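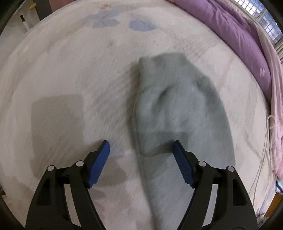 Figure 1. Garment on cream-white blanket, bedroom work area.

Comus Household Textiles Project
Progress report to the Letton Fund
Reporting date: 2023-11-26

1. Purpose of this report

This report covers the second stage of the bedroom textiles work carried out under the Letton grant. It sets out what was completed in the period, the state of the written procedures, expenditure to date and the items held over to the next stage. The first stage (kitchen and bathroom linen) was reported separately and is referred to only where it affects the present work.

2. Scope for the period

The funded task is the preparation of a plain-language guide to the folding, sorting and storage of clothing and bedding in ordinary homes. The guide is intended for the home support program at Gostberg, where new support workers are often asked to put a bedroom in order with no dedicated folding surface available. For that reason all garment procedures are written for the bed. Tables and ironing boards are excluded.

Three categories were in scope:
Knitted tops and other stretch garments
Sheets, pillowcases and comforters
Small cloths and loose items found on the bed

Woven shirts and trousers were deferred by agreement in the previous period.

3. Work completed

3.1 Bed preparation

The bed preparation procedure is finished. It requires the worker to move the comforter to one part of the mattress, leave it there in a heap or a loose fold, and use the exposed sheet as the working surface. The comforter is made up last. An earlier draft called for it to be taken off the bed altogether, but in small rooms there was nowhere clean to put it.

Pillows stay against the headboard during folding. Small items already on the sheet are gathered to one side before the first garment is laid out, and sorted at the end of the session with the other small cloths. Patterned bedding caused some difficulty in trials. On a printed sheet, a small patterned cloth is easily overlooked, and the procedure now includes a check of the whole surface by hand before the comforter is drawn back up. 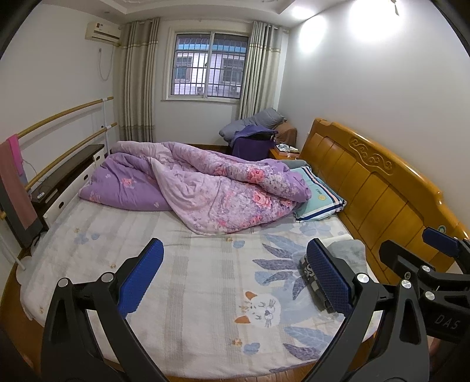

3.2 Knitted garments

The procedure for knitted garments went through 8 revisions and took up most of the period. The main problem is that a knit does not hold a crease in the way a woven cotton does, and the cuffs and hem tend to roll or spring back while the body is being folded. The sequence adopted is as follows.

Step 1. Lay the garment face down and draw the hem straight.
Step 2. Smooth from the centre toward the side seams. Do not pull on the ribbing.
Step 3. Bring one sleeve across the back so that the cuff lies on top of the body, flat and inside the outline.
Step 4. Repeat with the second sleeve.
Step 5. Fold in both sides to the intended width, then fold from the hem toward the neck in two or three passes, depending on thickness.

Where the fabric has a brushed or fuzzy face, as some grey-green and blue-grey knits in the working set do, the folded edge is bulkier and two passes are preferred. The guide will also carry a note on surface choice. A fuzzy blanket grips a knit and stops it sliding, although it makes the lower layer harder to straighten once the garment is down. A flat sheet or bed cover has the opposite properties.
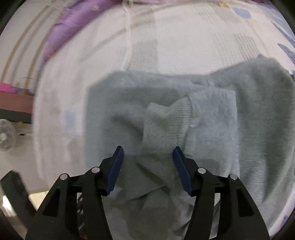
Both surfaces remain acceptable under the procedure, and the worker is asked only to choose one and clear enough of it to take the full spread of the garment with the sleeves out. Partly folded garments should not be carried from one surface to the other. In trials this undid the sleeve placement more often than any other handling error.

3.3 Bedding

Drafts are complete for flat sheets and pillowcases. The fitted sheet procedure is in its second draft and is still too long. Comforters are covered by a single page, with separate instructions for reversible covers so that the same side is turned up each time the bed is made.

4. Trials

The procedures were tested over 12 sessions in the period. Session notes are held in the Albers binder and will be supplied with the final report. Readers managed the bed preparation page without help. The knit page was followed correctly up to Step 3, where the original wording (“bring the arm over”) was read in several different ways. The present wording dates from November and has been tested only once.

5. Expenditure

Spending for the period was $1,726, chiefly on printing, laundering of the working set and replacement of worn pillowcases. No equipment was purchased. The budget line for travel to Gostberg is unspent and we ask that it be carried forward.

6. Variations and open items

The guide was planned at 40 pages. The current draft stands at 55, and the excess is almost entirely in the knitwear and fitted sheet sections. We propose to shorten the latter and leave the former as it is – the extra pages are line drawings, which trial readers asked for.

Outstanding at the reporting date:
Fitted sheet procedure, third draft
Second trial of the revised Step 3
Colour proofs for the sorting chart
Decision from Letton on the carry-forward request in section 5

Work on woven shirts and trousers will begin once the fitted sheet draft has been accepted.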